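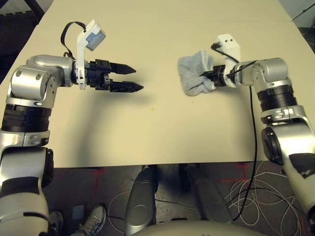
Gripper day, finally. Trygve wanted the old Stedonier fingers left on as the baseline so we stuck with those all morning, 272 grasps logged before lunch and my back knows it. Right side does the work, left just parks open and waits. Cloth comes up as a wad most times, bunched under the fingers, and a wad is no use if the next step is a fold. Put "pinch less" in the notes, whatever that means at 9am.

Coffee bad. Ileana late, train.
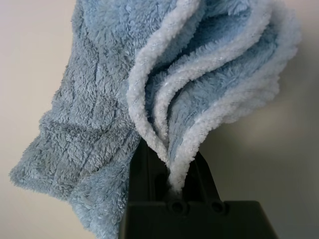
Wrist camera is the one I'd keep if they made me pick. Head view tells you it's got hold of somthing, wrist view tells you what. With the blue cloth you can see the white edging squeezed right down between the two jaws and all the pleats fanning out above, so I know it went in by the border. Trygve still says the head camera does for everything. It doesn't. Argued till Ileana came in and took my side, ha.

Then the Plurnlow controller against the Coman one. Same force limit on both, 5 newtons.
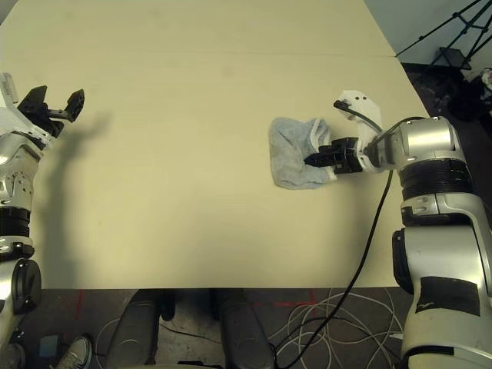 Coman is smoother going down but slow, felt like waiting for a kettle. Plurnlow snaps shut and then you wonder. Swapped them twice to be fair, cables everywhere by then, must tidy, said that last week too.
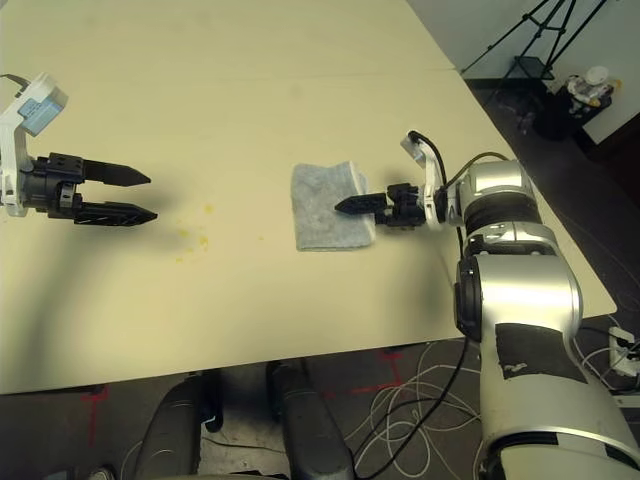

Flat starts are the hard ones. Grasp 229 on the sheet is where I began marking them seperately and glad I did. Cloth lying folded, finger just over the right edge, and the approach height matters far more than which controller. Yellow specks on the table next to it too, wipe down before tomorrow. Zenon want a pick by end of May. Leaning Coman. Ask Ileana re spare fingertips, charge laptop, ring Mum.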